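Manipulation group: blurry frames stay in

The wrist camera policy we call Skivier has a new training recipe, and Theophilus Alhassan presented the first results at Tuesday's group meeting. The short version is that we have stopped throwing away blurred frames.

Until now our filter dropped any wrist frame below a sharpness threshold. It kept the pictures clean but left gaps wherever the arm moved fast, mostly between the lift and the basket. In some demonstrations up to 50 percent of the transfer was missing, and the policy tended to hesitate over the rim.

The new recipe keeps every frame and adds a small input with the arm's own joint speeds. Theophilus trained both versions on the same 14 hours of block sorting demonstrations. The new one hesitated less and released blocks closer to the middle of the basket. Grasping did not change much, as expected — the arm is slow there and the old filter removed very little.

Frames like this one, with a red cube outside the basket rim and a green piece already inside, would have failed the old filter. The finger is still fairly crisp because it moves with the camera.
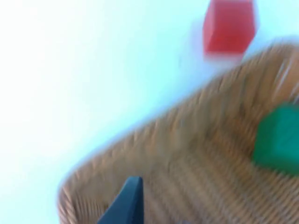
What comes next

The comparison covers one basket and one table. Two more setups are planned for September, and Jaidee will rerun the baseline on the second arm. The filter is now off by default in Mondora, our data loader. If you need the old behavior for a comparison, pin version 4 and note it in your run log.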